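JARURTHORPE – I've been writing these releases for the Jarurthorpe women's basketball program long enough to know that you're supposed to put the news first, so here goes: Coach Adaeze El-Sayed is staying. She signed her new deal in the athletic office this morning, it runs through the next five seasons, and I got to be in the room because somebody had to find a pen that worked.

If you only need a sentence for your roundup, take that one and go get lunch. The rest is for the folks who want the details (and for the parents, who I know read every word of these and write to me about the commas).

The El-Sayed news comes together with two other things, and I was told to put it all in one release. Ostap Vakulenko moves up from assistant to associate head coach, starting right away. And the Manusari Classic, our preseason tournament, is coming back to the Zunen Center in December with a bigger field and a new format. I'll take them in order, more or less.

First, Coach. When she got here we were playing home games in front of people's siblings. I remember one night when the visiting team's bus driver came in to get warm and we were all thrilled, because he clapped. Last season we finished 20 wins to the good for the first time in program history, and we sold out the lower bowl for the conference semifinal. We lost that semifinal by four. I still don't like talking about it, and neither does she, so we'll move along.

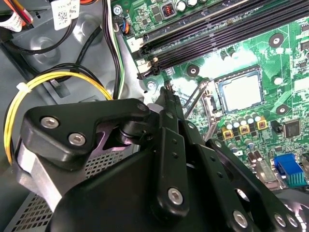
What she told me when I asked for a quote was, "Can I just say thank you and go to practice?" I said no, the release needs a little more than that. So she sat down on the arm of the couch and gave me this: "I have a team that likes being in the gym. I've coached teams that didn't, and you can feel it the second you walk in. I want to see what this group looks like when they're juniors and seniors. That's the whole reason. I didn't need a long talk about it."

Then she went to practice. She was early for it, too.

The terms of the contract won't be released, so please don't call me about them. I don't know them, and I've made a point of not finding out. What I can tell you is that the deal includes more money for summer travel, which Coach asked for herself, and that we'll be adding a full-time strength coach for the women's side before the season tips off. We've been sharing one with soccer and volleyball, and she is one tired woman. The posting goes up this week.

Now Ostap. If you've been to a game, you know him even if you don't know his name – he's the one at the end of the bench with his sleeves pushed up, talking to whichever player just came out. He has run our defense since he came aboard, and opponents averaged 66 points against us in his first season. We've brought it down every year after that. He also handles most of our recruiting in the western half of the state, so he puts a lot of miles on a car that I would not personally drive to the grocery store.

As associate head coach, Vakulenko will keep the defense, take over scouting, and run practice on the days when El-Sayed is on the road. He'll also do the second half of the weekly radio show, which he is dreading. I told him it's just talking. He said that's the part he's dreading.

"I'm happy, my mother's happy, everybody's happy," Vakulenko said. "I've learned more from Adaeze in this job than I did in all my years of playing, and I played until my knees said stop. The title is nice. The work on Monday-type mornings is the same, and I like the work." (I asked whether he wanted me to clean that quote up and he said to leave it.) 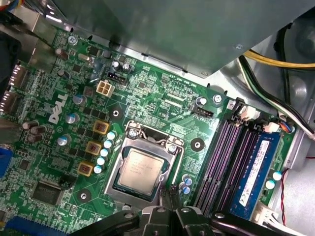

Vol. 10, No. 4

On to the tournament, and this is where I need you to get your calendars out. The Manusari Classic went on hold while the Zunen Center floor was being replaced, and we missed it. It's a fun couple of days, it fills up the diner across the street, and it gives our players a look at teams they'd never see in conference play. The new floor is in, it's gorgeous, and we're ready to have company again!

The field grows to 10 teams this time, split into two pools of five. Every team plays everybody else in its pool, and the two pool winners meet for the title. In the old bracket setup, a team could ride a bus all day, lose at breakfast time, and spend the rest of the event in the stands eating nachos. Coaches hated it. I hated it too, mostly on the nachos side, because we'd run out by the afternoon of the first day.

Under the new setup every team is guaranteed four games. The pools will be drawn this fall, and I'll send out the full schedule as soon as the draw is done. Please don't ask me who's coming yet. We have signed agreements from most of the field but I can't name names until the last ones are in, and I've already gotten in trouble for that once.

What I can share:

Doors at the Zunen Center will open at 10 a.m. each day of the Classic. First tip is at 11 a.m. Jarurthorpe will play the evening game every day of pool play, so you can get off work, find parking, and still catch the starting lineups.

Tickets will be sold as day passes and full-event passes. Season ticket holders get the full event included, same seats as always. Students get in free with an ID, and kids under 5 get in free if they sit on somebody's lap.

The band has said yes. The band director would like it known that they said yes before anyone offered them pizza.

We'll have a youth clinic on the practice court on the last morning, run by our players. It's open to girls and boys in elementary and middle school, and sign-up will go through the athletic office. Bring sneakers and a water bottle. Last time we held it, we had kids turn up in rain boots, and they did great, but sneakers are better.

A word on the roster, since I'm always asked. Everybody who was eligible to come back is coming back. Our starting point guard had a minor procedure on her wrist after the season and has been cleared for everything. The freshmen report in late summer, and I'll put out a separate release with their bios once I've gotten all of them to return my form. One of them listed her position as "yes," so I'll be following up on that.
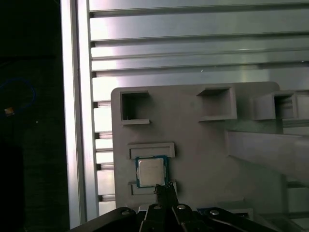
Page last modified: 4:10 p.m.

I also want to mention the people who'll be working with Coach El-Sayed and Coach Vakulenko this year. Both of our other assistants are returning. So is our athletic trainer, who has taped more ankles than I've had hot dinners. The graduate assistant spot is open, and Coach would like to fill it with somebody who has played or coached at the college level. You don't need to know our system. You do need to be okay with early mornings, because the team lifts before class and somebody has to unlock the door.

For media: both coaches will be available after practice in the Zunen Center media room, at 5 p.m., on the afternoon this release goes out. If you can't make it in person, call me and I'll set up a phone interview. Coach El-Sayed prefers the phone to video, and Ostap will do whatever you ask but he'll be on the road recruiting for a good chunk of the coming weeks, so get your request in early. Players will be available at media day in the fall. Headshots of both coaches can be requested from my office, and yes, Ostap finally let us take a new one.

Credentials for the Manusari Classic will go through the same form as our regular home games. Seating on press row is tight with that many teams in the building, so if you're covering one of the visitors, tell me which one and I'll try to put you on the right side of the floor. Parking for media is in the lot behind the arena. Please don't park in the bus lane. I mean this with love.

Season ticket renewals are open now for current holders, and new orders open once the renewal period is over. Prices are the same as last year in every section. If you moved over the summer, update your address with the ticket office before you renew, or your tickets will go to whoever lives in your old place, and I hope they like basketball.

The full conference schedule will be out when the league office releases it.

Contact: Jarurthorpe Athletics Communications, Zunen Center, main office | © Jarurthorpe Athletics. All rights reserved. | Back to top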